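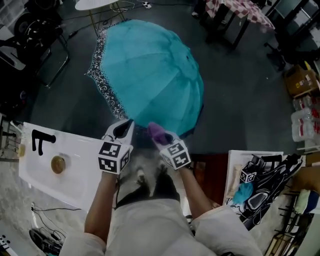 4. Opening a new matter in Faria

This section covers setting up a client file for a will, a lasting power of attorney or a probate case. It assumes Faria is installed, that you have a fee earner login and that the office details in section 3 have been filled in. If you only have a support login you can do steps 1 to 6, but a fee earner has to do the rest.

Before you start, have the client's full name, any former names, their current address and the names of everyone else with an interest in the matter. For probate you also need the date of death and the names of the executors.

4.1 Creating the file

1. From the main screen choose Matters, then New.

2. Type the client's surname in the search box and press Enter. Look through the results before going on. A client who came in years ago for a house purchase will already have a record, and a second one causes trouble later with billing.

3. If the client is listed, click the name and choose Add matter. If not, choose New client and fill in the boxes marked with a star.

4. Pick the matter type from the list. Wills for a couple should be opened as two matters and then joined using Link - do not put both people on one file.

5. Enter the file reference. Urkcombe office references start at 708 and the system offers the next free one. You can type over it, but not with a number already used.

6. Click Save. The matter now shows as Pending.

Note: a Pending matter cannot take time entries or payments. It can hold letters and scanned papers. 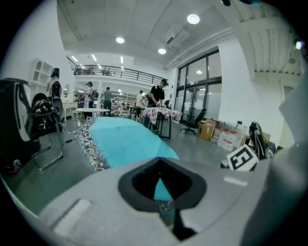 4.2 Running the conflict check

7. Open the Pending matter and choose Checks, then Conflict.

8. Add each person with an interest: beneficiaries, executors, attorneys, and anyone the client means to leave out. Put former names on separate lines.

9. Click Run. The search covers open and closed matters at every office. With a long list of names it can take a minute or so.

10. Read each match. Mark it Clear or Refer, and type a short reason in the box. "Same name, different person" is acceptable if you also give the address or date of birth you compared.

11. If anything is marked Refer, the file locks and a message goes to the supervising partner. At Urkcombe that is Ngozi Ibrahim, or Hemi Baxter when she is away.

Caution: do not close a locked file and open a fresh one to get round the lock. Both files will be flagged and neither can be used until a partner has released them.

4.3 Storing original documents

12. Choose Documents, then Original held. Enter the type of document and the date it was signed.

13. Print the label and fix it to the envelope. Never put a label, staple or paper clip on a will itself. Marks left by a clip can lead to questions when the will is sent for probate.

14. Enter the shelf number. Wills are on shelves 1 to 30 of the strongroom and powers of attorney are kept in the cabinet by the door.

15. Ask a second member of staff to enter their initials on screen. The entry will not save without them. 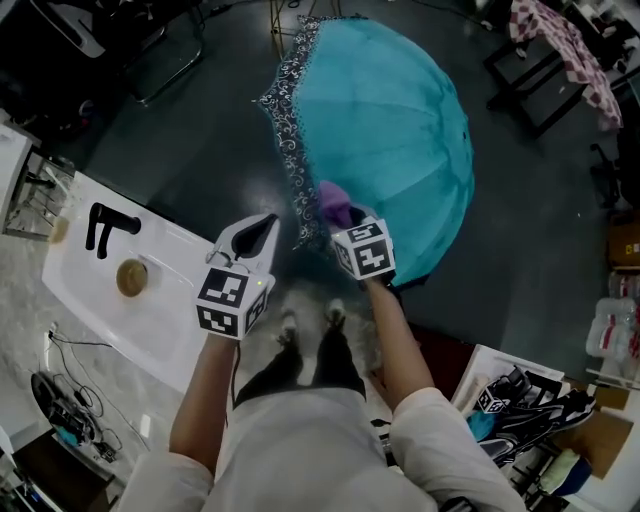

4.4 Time limits and reminders

16. Choose Diary, then Add from template. Faria fills in the usual dates for the matter type. Check them against the file, as the template knows nothing about anything unusual in the case.

17. Set the first reminder to go to yourself and the second to someone else in the team. Reminders are sent at 7 a.m.

18. Click Activate. The matter changes from Pending to Open.

Note: templates are reviewed each March. Matters opened before a review keep their old dates until you choose Refresh.

4.5 If something goes wrong

"Reference in use" - someone has taken the number while you were typing. Go back to step 5 and accept the one offered.

"Error 900" - the label printer is not connected. Save the entry, then print from the Labels screen once the printer is back.

Matter opened under the wrong client - do not move it yourself. Send the reference to Yaa Akpalu in accounts, who will check for payments first.

For closing and archiving a file, see section 5.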